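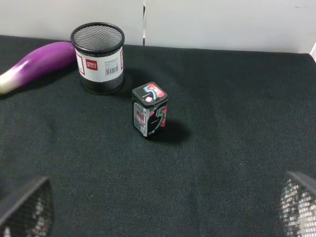 May. Pretend aubergine and the mesh pen holder, on the dark cloth.

Started late, nearly eleven, after the usual hunt for the long thermometer, which was in the sink under the sieves. Kettle on, windows open, extractor on its noisy setting. I want to get the whole weld business written down while it's still fresh, as the last write-up of a yellow was a single line saying "nice, do again" and I have cursed myself for that line more than once this spring.

The plan was a plain comparison. Windance yarn in one pot, Montoya yarn in the other, same mordant, same dried weld from the same sack, same length of time in the heat, and see whether the difference we keep arguing over is in the wool or in our heads. The Windance is the springy one with a bit of halo to it, the Montoya is smoother and has always seemed to me to take colour more slowly and then hold on to it like grim death. I know one or two of you think I make this up.

Scouring first. I was tempted to skip it for the Montoya (it comes so clean!) but did both properly, warm water and a small squirt of the wool wash, left to sit while I had my tea and then lifted out without any squeezing. The Windance water came out the colour of weak tea. The Montoya water was cloudy too, more than I'd have guessed, so please let's stop telling people that one can go straight in.

Mordant: alum from the newer Sornier tub, the one with the blue lid. Dissolved it first in the 1000 ml jug with water just off the boil and stirred until there was nothing gritty left at the bottom, then split it evenly between the pots. The older tub has gone into one solid lump and I've put it on the high shelf until somebody has the patience and a rolling pin. Brought both up slowly to 85 degrees and kept them there for an hour, turning the skeins over gently now and again with the dowel. Lid half on. The left-hand ring runs hotter than the right at the same setting, as it has always done, so the Windance pot needed nudging down twice and I spent a good deal of the hour wandering between them like someone minding toddlers.

After that I left the skeins in their mordant to cool for a full 24 hours. I'm becoming more and more of a believer in this. When we were in a hurry in the winter we'd pull them out warm and go straight on, and I do think that's where some of those patchy ones came from, the ones that went to Skiltbridge and ended up as pompoms.

Next day. Chopped the weld rather small with the garden shears, stalks and seed heads and all, and tied it up in the old net curtain. It's a dusty job and I'd do it outside another time. Soaked it in hot tap water with a spoonful of chalk stirred in, as our water here is much softer than at Skiltbridge and weld does like a bit of chalk. You could see it turn almost at once, from a sort of pond water to a proper egg-yolk yellow, and I never get tired of that moment. I simmered the bundle on its own for an hour, fished it out, let the liquor cool down to hand warm, and only then put the damp skeins in.

Heat up again very gently. I kept these well under a simmer and didn't write down the exact reading, which I'm annoyed about. The thermometer had steamed up on the inside and I was going by steam and instinct. An hour again, then off the heat and left with the lids on until I'd washed up, swept up the weld dust and answered the post.

Results, such as they are. In the pot they looked identical and I was all ready to eat my words. Out on the rail they parted company quite quickly. The Windance is a bright, slightly sharp yellow, a touch of green in it when you hold it up to the window. The Montoya is warmer and deeper, more butter than lemon, and very even from end to end. I like them both and they sit together beautifully, but you would never pass one off as the other, and anybody mixing the two in one garment ought to know that before they cast on.

What I can't say yet is how much of this was the hot ring. It would be a poor sort of comparison if all I had managed to compare was the left side of the hob with the right! So the next round needs swapping over, Montoya on the left, Windance on the right, everything else as it was. I've weighed out the weld already and it's in the biscuit tin marked WELD MAY.

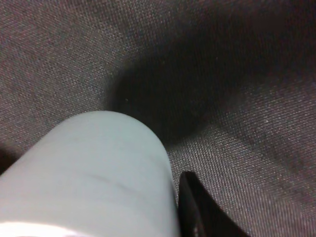

Can the weld liquor be used a second time?

It can, but expect a much paler colour. I put a small undyed skein into what was left that same afternoon, gave it an hour of heat and then left it overnight, and it came out a soft primrose. The liquor doesn't keep well, though, and starts to smell by the third day, so use it promptly or pour it on the compost.

Rinsing. The Windance ran a little in the first bowl and then clear. The Montoya didn't run at all that I could see. I used water at the same warmth as the bath, or as near as I could judge with my wrist, and changed it until I got bored. No felting on either, apart from one slightly matted inch where the tie on a Windance skein was too tight. There's a pale band under the tie as well, so it's figures of eight and loose ones from now on, please, even when we're tired.

Fading test: wound a short length of each round a strip of card, covered half with foil and taped the card to the south window next to the onion skin ones from March. The onion skin has dropped badly already on the open side, poor thing. I'd be surprised if the weld did the same, but we shall see.

A few odds and ends before I forget. The chalk is nearly finished. The smaller enamel pan has a chip near the handle and there's rust starting in it, so it shouldn't be used for yellows any more – a bit of iron will turn the lot to olive, lovely if you wanted olive and heartbreaking if you didn't. I've tied red wool round the handle and it can be our iron pot for good. The net curtain will do one more go if it's rinsed straight away. And the recipe card on the wall still says to boil weld hard, which I've crossed out in pencil and somebody with better handwriting might like to do properly in pen.

The 2 big skeins are on the rail by the back door, not dry as I write this, and they want turning in the morning. Labels are pegged on. Please don't take the labels off to use the pegs.

Swapped-over round to follow next, and then I'd like to try the same pair of yarns in madder, kept good and cool the whole way through. There's enough Sornier alum for both if we go carefully.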